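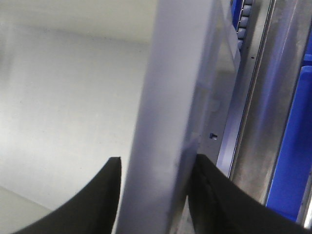 Kári Laxdal keeps his lesson plans in a ring binder, and the lesson for the morning is one word long: "Uprights." He has been teaching robots to handle household and kitchen fittings for Simance since the spring, and he is careful to say that the robot isn't learning anything yet. It is being shown. A person guides the gripper to the thing, closes it, does the job and lets go, and the record of that goes into a pile with the others. Later the pile goes to a learning system, which tries to work out what a good grip has in common with every other good grip. Uprights come up a lot. A tall, flat, pale bar between two black fingers, with brushed steel and a bright blue bin off to the right, is the kind of moment Laxdal wants plenty of. The bar leans a little as the camera sees it. The steel throws back streaks of light. A person would sort all of it out at a glance, and the system has to be given enough examples to do the same.

Simance wants 4,000 examples before it trains again. The last round used fewer, and the results, in Laxdal's view, were fair. The arm could find a bar in good light against a plain wall. Put polished metal behind it and the fingers would sometimes go for a reflection.

"You can't argue with it," he says. "You can only go and get more of the thing it's bad at."

So the company gets more. Four people work on the collection in two shifts, the first starting at seven in the morning. Each example is short. The operator brings the fingers in, stops, checks the approach, closes, and carries out whatever the task card calls for. Then the settings are changed a little and it is done over. Laxdal's rule is that no two examples in a row should begin from the same position, and he reads through the logs at lunch to see that the rule is kept.

The operators are hired for patience more than for any technical background. Malou Juhl came from a dental lab, where she made crowns for 16 years. She likes the work and finds it tiring in a way she did not expect.

"My hands are fine," she says. "It's my eyes. You're looking at what the camera looks at, and the camera is very close to everything."

A camera at the wrist sees the last few inches well and the rest of the room poorly. Things in front of the fingers can go soft and blurred while the wall behind stays fairly clear. Juhl says it took her two weeks to stop pulling back for a better look. Pulling back makes for a slow, fussy example, and slow, fussy examples teach the arm to be slow and fussy.

There is some disagreement in the company over how much of that matters. Ketill Kragh, who runs the training side, used to throw out any example with a pause or a second try in it. He set the limit at 10 seconds per approach and cut everything longer. The trained arm was quick after that, but when it missed it had no idea what to do next. It would close on air and carry on with the task as if it were holding something.

Kragh now keeps the second tries. He marks them, so they can be counted separately, and he asks the operators to make a few misses on purpose every shift and then put them right.

"I was cleaning out the part we needed," he says. "That was my mistake and it cost us a month."

The other long discussion is about backgrounds.

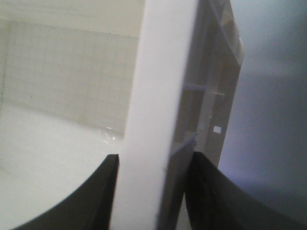
Kragh would like the surroundings to change as often as possible, and Laxdal would like them to stay put long enough to get a full set. For now they have agreed on 23 layouts, each used until its card is filled and then taken down. Small loose items are allowed to stay where they are. A scrap of crumpled clear plastic lying where a white surface meets the tile can remain through a whole run, glinting away beside the bar, and the system has to learn that it has no bearing on the grip. White on white is the hardest case on the list. A white rack against pale walls gives very little contrast, and the parts set farther back tend to run together in soft shadow.

Mio Fujimoto checks the finished examples. She watches them at double speed and slows down for anything that looks wrong. Her reasons for rejecting one are typed in a column, and they are mostly dull: wrong task card, fingers already closed at the start, light changed partway through. She sends back fewer than she used to. The operators read her column every morning, and Juhl has a printout of it taped beside her screen.

What Fujimoto can't judge is whether a good example is a useful one. That comes out only in training, and the next round is set for September. Kragh plans to hold back three layouts from the system entirely and test the arm on those. Laxdal has asked that one of them include polished steel.

He has the cards for the afternoon ready by noon. They say "Uprights" again, with the starting height changed.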